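Chapter 7
Household Waste and Where It Goes

What this chapter covers
How waste is sorted at home and at the kerb
What happens at a transfer station
Why thin plastics are treated separately
How a council pays for collection

Key terms: residual waste, transfer station, contamination, gate fee, film plastic

7.1 A town and its bins

Grustdale is a market town with 3,572 households on its collection list. Each one has a grey bin for residual waste, a green box for glass and cans, and a brown caddy for food. Residual waste means whatever is left once everything that can be recycled has been taken out. In most homes it is still the largest part by volume, even where the other containers are well used.

The grey bins are emptied every second week. The lorries take their loads to the transfer station at Gredik, 13 kilometres to the east. A transfer station is a building where waste is tipped, checked and reloaded into larger vehicles. Very little is treated there. Its purpose is to save fuel, as one large trailer can do the work of several small lorries on the long trip to the final site.

In Chapter 6 we looked at water supply, where a single material moves through pipes and can be measured at any point. Waste is harder to follow. It is mixed, it changes from week to week, and much of it is hidden inside bags. Anyone who wants to know what a town throws away has to open some of the bags and look.

A study of this kind is called a composition survey. The Grustdale survey took the contents of 126 grey bins from streets of different types: terraces, flats above shops, and newer houses on the Vurner estate. The contents were tipped on to a table, sorted by hand into groups and weighed. The survey was led by Ragnheiður Eyvindsson, and her report, dated May 28, 2022, is used in several of the exercises at the end of this chapter.

The report found that food was the heaviest group, although every household had a caddy for it. Paper came second. Plastics came a good way down the list by weight but near the top by volume. A bag or a wrapper weighs very little, yet it takes up space in the bin and in the lorry.

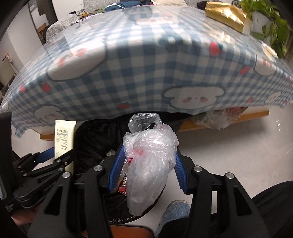
Why are plastic bags and wrappers not collected with bottles and tubs?

They wrap themselves around the turning parts of the sorting machines, which then have to be stopped and cleared by hand.

Bags, wrappers and cling film are known together as film plastic. Some shops take film back at the door, where it can be kept apart from other materials and baled. Film that arrives mixed with paper or food is usually too dirty to sell. When unwanted material is found in a load meant for recycling, this is called contamination, and a load with too much of it may be turned away.

7.2 Paying for collection

The council pays a gate fee for each tonne delivered to Gredik. The fee covers the cost of running the building and of moving the waste on to the Rashti plant, where it is burned to produce electricity. Lorries, crews and fuel are paid for separately, out of the general budget.

Because the gate fee depends on weight, wet food is expensive to throw away in the grey bin. The survey report recommended a second delivery of caddy liners, beginning with the 711 homes that had put out no food caddy at all during the month of the study. The cost of the liners was set against the expected saving in gate fees. Section 7.3 shows how that sum was worked out and which figures it leaves out.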